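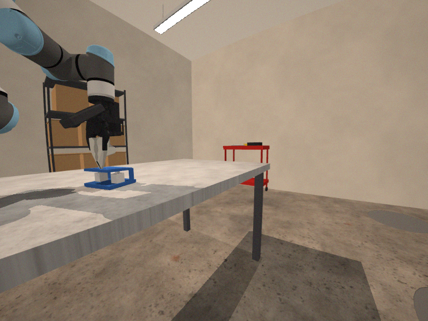

Blue fixture on the white worktable, gripper just over it.

2020-09-28

The debate season started on Saturday with the Beaudoin Invitational, which ran online this year. We had 3 rounds before lunch and one after. Viera Šimko and I were entered as a pair again, same as last March, and we drew the opposition side in the first two rounds.

The motion was whether towns should pay for school buses out of a general tax. I spoke first and ran 50 seconds over, so the judge stopped writing. Viera covered the point I missed in her rebuttal. We won that one and lost the next to a team from Plendel, who had better evidence on rural routes and used it early.

Scoring is by total speaker points. We finished with 285, and the top pair from Rakora had 388. That is a big gap, and most of it came from the cross-examination part. I ask long questions and then the other side gets to choose which half to answer. Viera has told me this before.

Practice is on Wednesday after school. I am going to write my questions on cards — one line each — and read them as written. The next meet is at Drakell and the motion is already posted, so I have started a folder of articles for it.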